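The buzzers come out after breakfast

I'd been in Nathalie Stevens's kitchen for maybe a minute before I pressed a buzzer. You would too! They're big and shiny and they were sitting right there on the tea shelf. "Everyone does it," she said, filling the kettle. "My sister did it on the phone to her bank."

Nathalie runs Clokunero, a family game afternoon she started in July with nine kids and a box of odds and ends. Now she gets 28 on a good week, and everything still gets sorted at home, next to the sink.

"I have a tray for each game," she told me. "I used to have bags - terrible idea, you can't see into a bag." The red tray is for her quiz-and-build round. Teams buzz in, and the winners choose a block for their tower. The cloth is for the guessing part, when something gets hidden underneath and the little ones shriek. 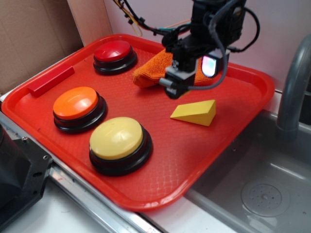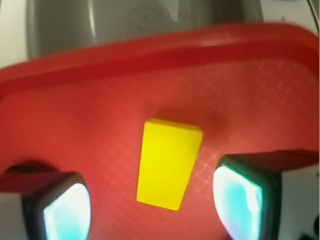
Blocks and buzzers on the red tray, with the yellow block up close in the second picture.

What she'd change

I asked if she ever thought about buying a proper set, and she laughed at me. "I priced one. It was 75 dollars, and the blocks were all the same shape! Where's the fun in that?" She likes a block with a slope on it, the kind that makes a tower go wrong (the kids fight over those, apparently).

She would like a second tray, though, and more counter. "I do the dishes, then I do the games, then it's lunch and I've got a buzzer next to the butter." We drank our tea standing up, and I pressed the orange one on my way out.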